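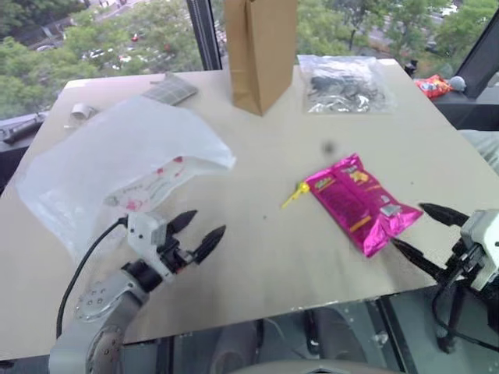
Rilavstead Begins Side-by-Side Gripper Trials

May 31, 2018 — The Rilavstead automation laboratory has begun a comparison of two parallel grippers, the Hekon and the Portela, on the handling of light packaged goods. The program calls for 3,000 grasps, divided equally between the two models, with the same arms and controller used throughout.

Snack bags and other thin wrappers were chosen at the request of packing firms in the Clullden area. Such items fold under pressure and offer few firm edges to hold. Each attempt is logged with closing force, finger position and the view from the wrist camera.

"We have completed 318 grasps to date, and it is too early to name a preferred model," said Fletcher Ellery, who directs the trials. "Finger surface is the question we are asked most often — the data should allow us to answer it."
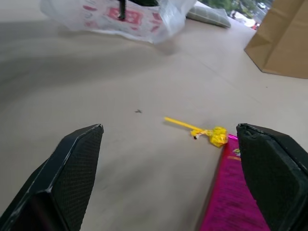

Wrist camera view of the open fingers, with a yellow lollipop and a magenta package close by.

Initial results will be released in June.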